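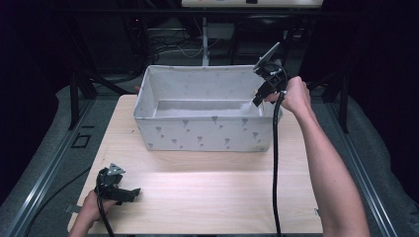 Dennis Blackburn
My cat sleeps all day and then runs up and down the hall at night. I rent a small place in Unley, so no yard and no cat tree on the wall. She gets bored with anything I buy within a week. How many toys should I leave out, and does it help to put them away?

Posted Jan 30, 2018
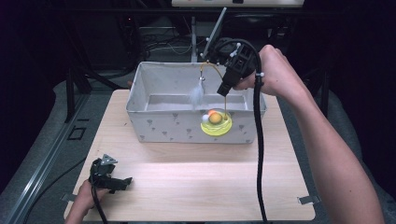

Golton78
Put them away, yes. I keep five or six toys in total and leave two out. Every few days I swap them. A toy that's been in a closet since the weekend is new again as far as the cat cares. Play hard for ten minutes right before bed, then feed her. Mine eats, washes and sleeps until morning. Anything with string, wire or feathers gets locked up when I'm not in the room, because they chew it and swallow bits.

Stetsiuk
Mine only likes bottle caps. Good luck.

Jatisard
Agree on the late meal. Move dinner back a little each night, don't do it all at once. It took us most of November. If she's older and the night running is new, get her thyroid checked.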